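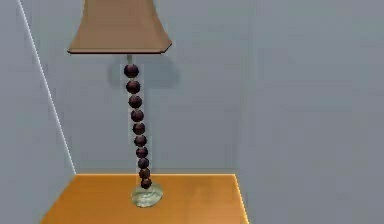
A table lamp with a flared shade, in a simple computer rendering.

The Bondton lighting works opens its doors for one weekend each October, and this year I went. I had been meaning to go for a while. The factory is at the end of the tram line, past the grain silos, and the walk from the last stop takes 13 minutes if you don't stop for coffee. I stopped for coffee.

Visitors sign in at the old loading dock and get a paper badge and a pair of safety glasses. Tours leave on the hour. Mine was led by Man-sik Yeom, who has worked in the shade department for 20 years and talks fast. He asked us to keep our hands in our pockets near the cutting tables, and most people did.

We started in the fabric store. Rolls are kept on racks by weight, heaviest at the bottom, and the room is held at a steady humidity so the cloth doesn't stretch before it is glued. Linen gives them the most trouble. Man-sik held up two pieces cut from the same pattern a week apart, and one was visibly longer than the other. They used to throw those away. Now they go into sample books.

Next was the frame shop, which was the loudest part of the tour. Wire comes in on spools and is straightened, cut, bent and spot welded into rings and ribs. A straight drum shade is quick work. A bell shade takes longer, as every rib has to have the same curve or the cloth will wrinkle near the bottom rim. The bending forms for the older bell shapes are still the ones the company started with, and each has a name painted on it. I asked who Tremix was. It is a shape, not a person - a six-sided bell that sold well to hotels and was dropped when the hotels changed their minds.

The covering room was my favorite. Eight or nine people sit at long benches by the north windows and stretch the cloth by hand. On a good day the room finishes 600 shades. One woman let us watch her do a seam from start to finish. She folded the edge over with a bone tool, pressed it down with her thumb and moved on to the next panel before I had worked out what she had done.

After that there was a short talk upstairs by Kirsten Grímsdóttir from the design office. She covered bulb heat, which matters less than it did, and glare, which matters more. Her advice for buying a table lamp was to sit down next to it in the shop. If you can see the bulb from the chair, the shade is too short or the base is too tall. Someone asked about dark shades and she said they are fine for a corner but poor for reading.

The test room was closed for repairs, which was a letdown. We could look in through the door glass at the tip-over table and that was all.

The tour ends in the seconds shop. Prices were fair but the good things had gone by 2 in the afternoon, so go in the morning. I bought a plain cream shade with a small mark near the seam. Card payments only.

Lunch is available in the canteen, soup and bread. There is an elevator to the talk, but the frame shop has three steps down and no ramp. Children under ten are not allowed past the fabric store. Parking is on the Þórarinsdóttir side of the site and fills up early - the tram is easier.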